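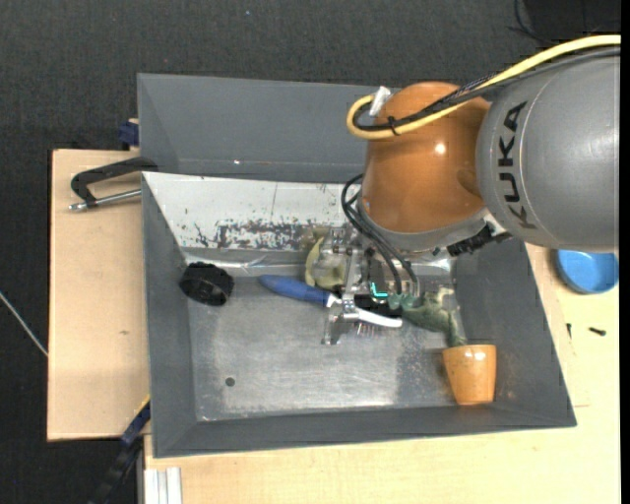
Karim Tawfik writes that the bin at his packing bench has been in daily use since November and that small articles no longer collect under the side panels, as they did with the folded trays it replaced. He asks whether a lid may be ordered separately. It may; the part is listed at the foot of this page.

Curnlow Open Bin, Dark Grey
Catalogue number 701

The Curnlow is a rectangular open bin for small mixed goods: brushes, household articles, returned items awaiting sorting. The floor is bare metal and has no liner. Contents may be lifted out from above at any point, and long-handled articles can be laid flat across the bin.

Intended use
Sorting, holding and hand-over of loose articles between benches. The bin is not intended for liquids, foodstuffs or powders. Loads must not exceed 25 kg, spread evenly over the floor.

Care
Wipe the floor and walls with a damp cloth and dry them before refilling. Abrasive pads will mark the metal. Bristles and fibres are best removed with a hand vacuum — compressed air should not be used.

Ordering
Bins are supplied singly or in sets of 3. Orders placed with Zelasness before noon leave the Berrada warehouse on the next working day. Sets are delivered on a returnable pallet, for which a deposit is charged.

Accessories
Kuvlow flat lid, dark grey
Kuvlow label holder, clip-on
Bench stand, height 70 cm

Prices are available on request and exclude delivery. Details on this page were last revised on December 4, 2025.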